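Gilline opens kitchen lending service for tenants in Tronlow

For immediate release

TRONLOW, September. Gilline, the housing association for the Tronlow district, is opening a lending service for kitchen equipment. Tenants who move into an unfurnished flat can now borrow a microwave oven, a kettle or a set of pans for a period of up to six months, without a deposit.

The service was tested during the spring and summer in the Stakel buildings, where 271 households took part. After this test the board of Gilline decided to extend the offer to all its addresses in the district. In total 2000 households will have the right to borrow.

Many new tenants arrive with very few things. They have paid the first rent, the removal and often a new floor, and the kitchen must wait. In the test period the microwave oven was the item most often asked for, and families with small children asked for it first.
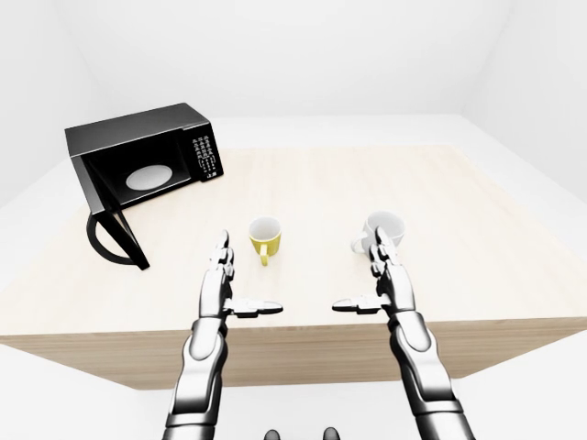 How the lending works

Tenants can reserve an item by telephone or at the desk in the Stakel building. The desk is open in the morning from 9 until 12. A tenant must bring the rental contract and a proof of identity. The item can be taken home on the same day if it is in stock. For tenants who cannot carry a heavy item, delivery is possible inside the district and costs nothing.

Each household can borrow 2 items at the same time. When the lending period is finished, the tenant brings the items back or buys them for a reduced price. The price is written on the lending card, so that it is known from the beginning.

Every electrical item is tested before it is lent, and again when it comes back. Items which do not pass the test are repaired or recycled. Gilline asks borrowers to clean the items before the return, but small marks of normal use are not charged.
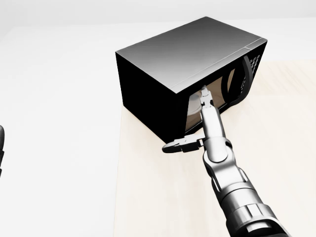 Reading time: 2 minutes

The equipment comes from two sources. One part is bought new by Gilline. The other part is supplied by Ó Dálaigh, a family company for household goods, which collects used appliances and brings them back in good working order. Ó Dálaigh has agreed to supply 1000 items during the first year, and it also takes care of the spare parts.

For Gilline the lending service is part of a larger plan to make the cost of moving lower. Earlier this year the association already stopped asking a fee for the second set of keys, and it made the inspection report shorter and easier to read. A list of curtains and lamps left by former tenants 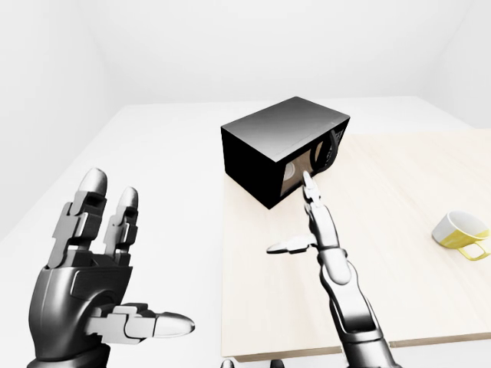 will be added to the service in the winter, if there is enough storage room in the Stakel building.

Tenants will receive a letter with the lending rules and a reservation form before the end of September. The letter is also available in large print at the desk.

About Gilline

Gilline lets and maintains homes in the Tronlow district. It has no shareholders, and the income from rent is used for repairs, new homes and services for tenants.

Note for editors

Questions from the press can be sent to the communication office of Gilline in Tronlow. Visits to the lending desk are possible in the afternoon, after agreement with the office.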